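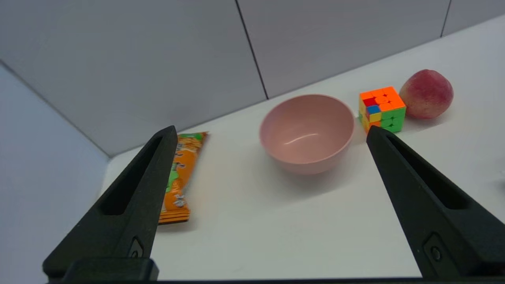 Rasha Hamdan asked whether a bowl must always stay empty before the sorting begins. Yes, please. In the Lernport set every round starts with an empty bowl, and the small things lie beside it on the white table.

## What is inside

- 313 rounds of table sorting, in folders of 20
- `items.csv`: snack bars, puzzle cubes, bowls
- `notes/`: short remarks by Gregor Tosh, **not yet corrected**

## Known problems

In 15 rounds the name of the item is missing. Wrapper text is often too small to read, so please do not use it for labels. Bowls are listed by colour only (`pink` is one of them).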